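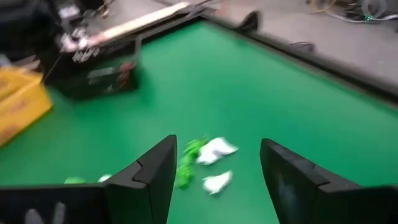

Green work surface, a few small items on it

Kedura Bench Mat, green

Self-adhesive mat for craft tables, sewing benches, potting benches, whatever you've got. Cut to size with a utility knife. Goes down flat, stays flat if you do the prep properly.

Size: 70 cm wide, sold by the metre
Roll length: 23 m (full roll, ask for freight quote)
Colour: bright green. Grey back in September, maybe sooner

Fitting
Clean the bench first. Metho and a rag, let it dry. Peel a hand's width of backing, line up the long edge, then work along slowly. Bubbles go out toward the side, use an old bank card. Trim last. Leave it overnight before you put anything heavy on it.

Old varnish can lift. Test a corner.

Care
Warm water, bit of dish soap. No acetone, no oven cleaner. Hot glue peels off once cold. Hot pans no, use a trivet.

Which one do I want?
Kedura is the everyday one. Verkano is thicker and softer, better for leather punches and small hammers, costs more. Rieger edge trim fits both but you need the wide profile for Verkano, people keep ordering the narow one and we keep swapping it.

Stock
Full rolls out the door in 7 working days. Cut lengths usualy quicker. Cut lengths can't come back unless faulty, so measure twice please.

Free sample square with any Fondus glue order, put "mat sample" in the notes box at checkout.

Pickup Saturday mornings, side door, ring the bell. Parking out front is fine for loading.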